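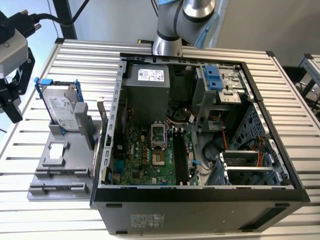

My aunt left the computer to the family, which meant she left it to me. The others had spoken for the china.

It had run the accounts at Flollent Tile & Grout for 11 years, and it had done so in a back room in Drelby where the heat never went off. My aunt trusted it completely. She did not trust the bank, the mail, or my uncle, but every April she sat down in front of that black tower and told it everything.

The family believed there was money in there. They didn't mean this as a figure of speech. A cousin had heard the sum of $3770 mentioned at a wedding, and by the funeral it had become a matter of record that she had hidden it "in the computer," and that I, who once fixed a printer, should go in after it.

So over it went onto its side, and off came the panel. I have seen tidier junk drawers. There were wires in white and red, going wherever wires go, and a blue latch that looked like the only thing in the case anyone had picked out for its color. The memory slots were empty. The socket where the thinking gets done stood open like a mailbox, and there was no thinking in it.
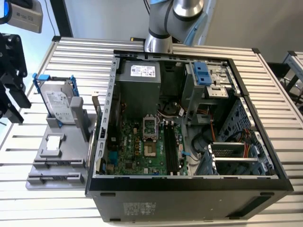 I called my mother.

"Its brain's not in its socket," I said.

"Well, your aunt was the same at the end," she said. "Look under things."

I looked under things. I looked behind the fan and along the drive bays -- I even shook it, gently, with my mother listening. What fell out was a receipt from the Keane Hardware store, folded to the size of a stamp. On the back, in my aunt's square capitals, she had written: PUT BACK THE $173 YOU TOOK FROM THE COFFEE CAN.

I read it over the phone. There was a long silence on the line.

"That could be to anybody," my mother said, and asked if I wanted some of the china.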